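Bresa Table Cell: Setup and Upkeep Notes

README for the two-gripper hand-held cell

This file covers how the cell is put together, what to check before a session, how to replace the parts that wear, and what is in the log folder. It is kept in the same repository as the Kovura recording software but does not document that software. For install steps and command-line flags see the Kovura README.

The cell goes by "Bresa" in the logs and on the door. Older notes call it "the Peromura table", which was the name of the first project that ran on it. They are the same thing.

Status

In use. Last full rebuild of both grippers was in March. The left gripper got new pads again in June. The right one still has the March pads.

What is in the cell

- One work table with a board laid over the top. The board is the work surface. Do not work on the bare table edge.
- Two hand-held grippers, left and right. They are not interchangeable without redoing the offset file (see Swapping sides).
- A triangular marker plate on top of each gripper.
- One cable per gripper, for power and signal together.
- A camera on each gripper and one head camera.
- The recording computer, with Kovura and the Azar calibration tool installed.
- A small bin of objects. The object list is in objects.csv.

Folder layout

calib/ holds the camera and plate calibration files, one set per rebuild
offsets/ holds the left and right gripper offset files
logs/ holds session logs and the fault log
parts/ holds drawings and print files for the finger blocks and pad holders
objects.csv is the list of objects, with the short name used in session names

Before a session

1. Turn on the recording computer and let it finish starting before plugging in either gripper. If a gripper is plugged in too early it may come up under the wrong port name.
2. Plug in the left gripper, then the right. Kovura assigns them in that order.
3. Check the cables. Each one should leave the gripper body, pass the hand, and reach the floor without crossing the other one. A crossed pair will pull on the plates when the arms swap over.
4. Wipe the board. Dust and tape glue show up in the gripper views.
5. Press each marker plate lightly at the three corners. If it rocks, stop and go to Plates.
6. Open and close each gripper 9 times while watching the width trace. It should come back to the same closed value each time. If the value creeps, the linkage screws need attention.
7. Run the short plate check in Azar. It passes or fails. Do not start a session on a fail, even if the picture looks fine.

If only one gripper is needed, leave the other plugged in and set down at the far side of the board. Kovura will log it as idle.

Plates

The plates take most of the knocks. A plate that has moved by a hair will still pass a quick look and will ruin the position data for the whole session.

To refit a plate:

1. Unplug the gripper.
2. Take out the plate bolts and keep them together. They are not the same length as the linkage screws and will bottom out if they are mixed up.
3. Clean both mating faces with a dry cloth. No solvent on the plastic side.
4. Set the plate down and start all of the bolts by hand.
5. Tighten a little at a time, going from one bolt to the next. Snug is enough.
6. Plug in and run the full Azar calibration, not the short check. Save the result to calib/ with the month and the side in the file name.

The dots on the plate are stuck on. Replace the dot if its edge has lifted or its surface is scratched through. Replace all of the dots on a plate at once so they reflect the same, then recalibrate.

Fingers and pads

Each finger has a printed block with a pad on the inward face. The block is fixed to the arm segment with screws going into threaded inserts. The inserts are brass and sit in plastic, so they can be pulled out by overtightening. If a screw turns without getting tighter, the insert has let go. Do not glue it. Print a new arm segment from parts/ and press in a new insert.

Pads fray from the outer edge in. A bit of fuzz is normal and does not affect the grip. Change the pad when any of these is true:

- The plastic shows through anywhere on the face.
- A corner lifts when pushed with a fingernail.
- Smooth handles slide in the grip at the normal closing force.

To change a pad:

1. Open the gripper fully and unplug it.
2. Peel the old pad off from the bottom edge. Scrape off what is left of the adhesive with a plastic scraper.
3. Cut the new pad using the template in parts/. Cut it slightly under size. An oversize pad curls at the edge and catches on things.
4. Press it on and leave it clamped shut for 23 minutes. The time comes from the adhesive trials in the fault log and there is no need to be strict about it, but less than that and the corners come up.
5. Zero the width reading with the gripper closed on the new pads. Write the new value to the file in offsets/.

Change both pads on a gripper together.

Linkage

The linkage behind the finger blocks needs no oil. Oil was tried in the Peromura period and it worked its way onto the pads. Brush out lint and loose pad fibers with a dry paintbrush. Check each strut for side play. A small amount is fine at the ends and none is fine in the middle.

The linkage gets a full strip and clean every 2000 open and close cycles. The counter is in Kovura under device info. It does not reset itself, so write the reading in logs/ when the work is done and reset it from the same menu.

Grip check after a repair

After any work on fingers, pads or linkage, run a grip check before the gripper goes back into use. The check uses the hairbrush and the mesh cup. The brush is a good test piece: the handle is narrow, the head is wide and it will twist if the pads do not meet squarely.

1. Put the mesh cup near the back of the board, in the middle.
2. Take the brush with the gripper under test. Keep the other gripper in the other hand, open.
3. Raise the brush clear of the board, then lower it until the bristle tips are just short of the surface. Hold it there.
4. Turn the wrist slowly both ways. The brush should turn with the gripper and not lag behind it.
5. Put the brush down and repeat, 3 times in all.
6. Look at the width trace. It should stay flat while the brush is held. A step in the trace means the handle slipped.

Keep the fingers of the hand behind the finger blocks during the check. Pushing on a block from the side will hide a loose joint.

Grip check with the brush, head camera first and then a gripper camera:

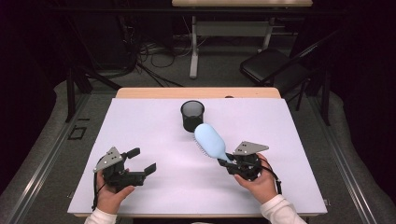
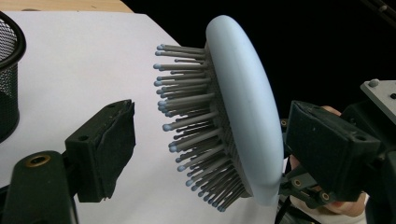 Swapping sides

A gripper can be moved from left to right if one is out for repair. Three things have to change with it: the port order in Kovura, the offset file, and the plate calibration. Copy the offset file to the new side name and leave the original in place. Run the full Azar calibration afterward. Put a line in the fault log saying which gripper is on which side, and another when it goes back.

Known problems

- Width reading jumps when the cable is bent close to the gripper body. Seen on the right side only. Reseating the connector clears it for a while. A new cable is on order.
- The short plate check sometimes fails on the first run after startup and passes on the second. If it passes twice in a row after that, carry on.
- Kovura does not warn when an offset file is missing. It uses zero. Check the first lines of the session log, where the loaded file name is printed.
- Light pad fibers can land on the camera lens. They look like a soft gray thread in one corner. Use the blower, not a cloth.

Spares

Keep on hand: a full set of printed finger blocks, spare arm segments with inserts already fitted, pad sheet, dots, plate bolts, and one cable. Print files are in parts/ with the settings used in the file header. Blocks printed with other settings have come out tight on the screws.

Changes to this file

June: pad change steps rewritten, clamp time added.
March: rebuild notes merged in, old plate drawing removed.
January: first version, split out of the Kovura README.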